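Re: [podby-kitchen] Plates for the harvest supper, and what to do about the enamel
Posted by Ese Olatunji in March, 9:40 pm
6 replies - 14 shares

On that same thread, Wasine wrote:

> Does anybody still have a good word for colored plates at a big
> supper? We've got 80 coming and the white ones from the hall are
> down to a sad little stack. I was leaning toward renting, but
> Ladeck wants a deposit of 200 dollars and that seems like a lot
> for plates. Also, what do you all do about chips on the rims of
> enamel? My aunt says throw them out. My mother says nonsense.

Dear Wasine, and everybody else who has been following along,

I'm on your mother's side, mostly! I grew up eating off enamel every day of my life and I would have been very surprised to hear there was anything wrong with a chip on the outside edge. Where I do agree with your aunt is a chip on the eating surface, down where the food sits. Those I retire. They go under flowerpots or out to the shed to hold screws, and I have one by the back door that has been a dish for keys since before my youngest could walk.

Now, about color. I love a colored plate for a crowd, and I'd say mix them and don't fuss over it. When we did the big supper for the Onuoha reunion we had red, green, blue and a few in a yellow I never did care for, and people picked their color and then hung on to it all night, so we washed far fewer plates than I had planned for. The one thing I'd warn you about is the food. Beet salad on red looks like nothing at all, and collards on green just disappear - you'd think the plate was empty till you put a fork in it. Pale things do well on anything. Rice, potatoes, a slice of pound cake, all lovely.
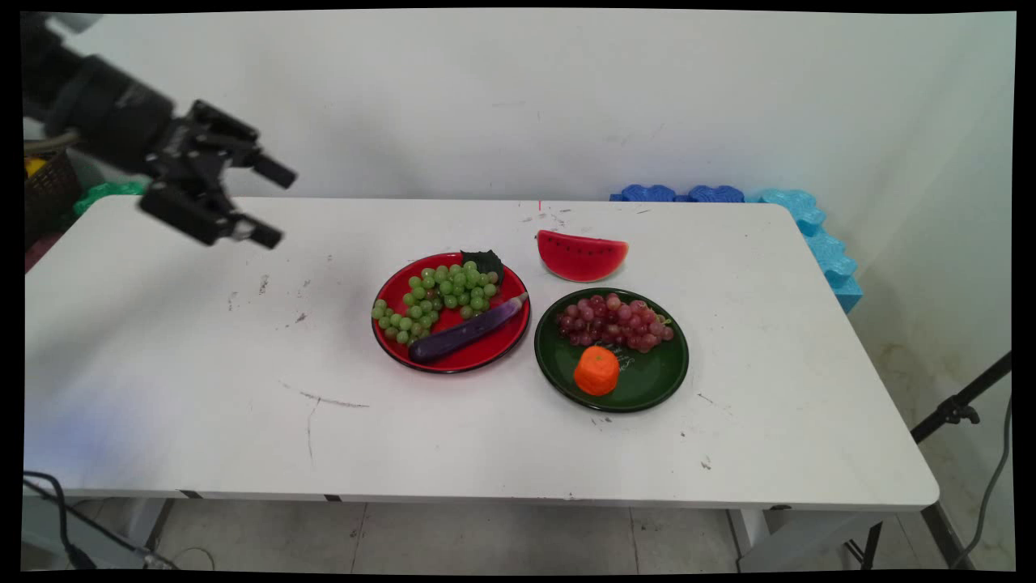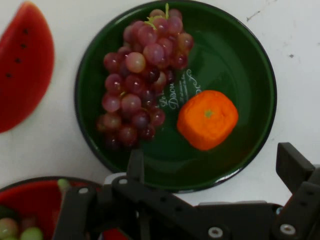

Red plate first, then the green one with the grapes. Dark rims on both.

I do like a bunch of grapes on a table like yours, by the way, and you can put the artificial ones out on the sideboard the night before and have one less thing to think about. Keep the real ones for the cheese. My sister-in-law puts hers in the freezer for an hour and the children eat them like candy (cut them up for the little ones, please).

As for renting, I'd ask Ladeck whether the deposit comes back in full and how long they take to send it. Our church rented from them for a wedding and it did come back, but it took most of the summer and two phone calls. If you'd rather borrow, I have 22 here in the hall closet that you are welcome to, and I'll bet three or four others on this list could do the same. Put a dot of nail polish on the bottom of each one, a different shade for each household, and you'll have no trouble sorting them out at the end of the night. We used masking tape one year and it all came off in the dishwater, so we stood there past midnight arguing over whose was whose.

Oh, and stack them with a paper napkin in between if they're going in a car. The road out to Podby is no better than it was.

Write me off the list if you want the plates and I'll get them down.

Love to your mother,
Ese

Podby Kitchen List - questions to the list owner, Box 2441 - Copyright the individual posters - Back to top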